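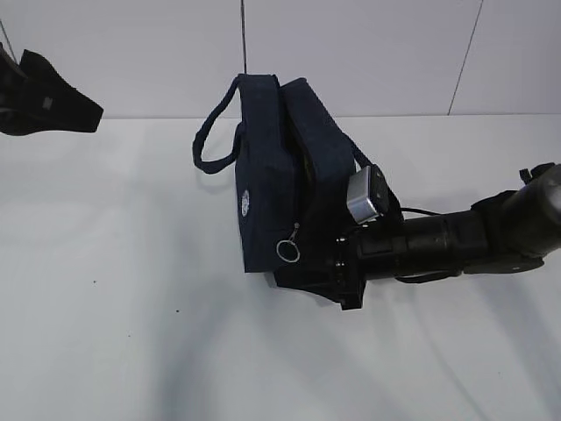

The navy bag, handle and all.

I should say straight off that I only went to Surnavton for the bus. You change there, you wait 90 minutes, you get on the other one and you forget the place ever existed. That was the plan, anyway, and I'd packed for it: two egg sandwiches, a flask, and a book I'd been pretending to read since the winter.

I left the lunch on the first bus, of course. I watched it go round the corner by the bank, sitting up on the back seat like a paying passenger, and I actually waved (I don't know why, it seemed rude not to).

So there I was, hungry, with the whole of Surnavton to choose from, and all of it shut apart from Marchand's. You'd have walked past it. It had a brown door and a window full of string, and a card that said TEA in very small letters, as if they hoped people wouldn't ask.

I asked. The woman behind the counter looked at me for a good long while.

"You're off the Zollenier bus," she said.

I said I was.

"They all leave something. Sit down." 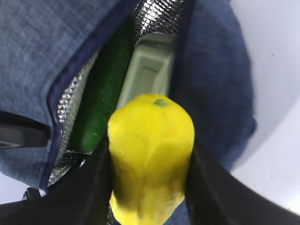 She brought me tea in a green pot and a slice of cake so heavy the plate tipped when I put my fork in. Then she fetched a ledger from under the till and opened it flat between us. It was all in pencil, line after line of it, every single thing left on that bus and where it had ended up. Umbrellas! A trombone. Somebody's wedding shoes, left in July and claimed 4 years later by a man who wouldn't say whose they were.

"How many are in here?" I said.

"It'll be 1000 when I've put yours down. What was in it?"
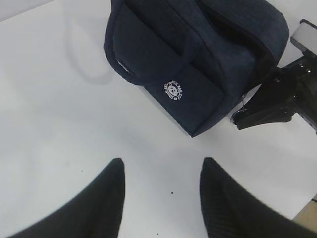

Pocket side up, with the strap at the left.

I told her about the sandwiches. She wrote "egg" and underlined it, and I felt I'd been told off. Then she wanted to know about the book, and how far I'd got, and I said page five, and she wrote that down too.

"It'll go to Furer and come back on the last bus," she said. "You can wait, or you can leave it. Most leave it."

I looked at the clock. My own bus was due, and I could hear it coming down the hill, grinding its gears, and I had people expecting me and a good coat on and no reason on earth to stay.

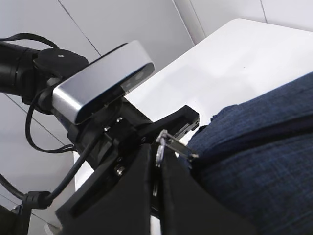 "Is there any more of that cake?" I said.

She was already cutting it. The bus stopped outside, waited a bit with its doors open, and went off without me, and I poured myself another cup.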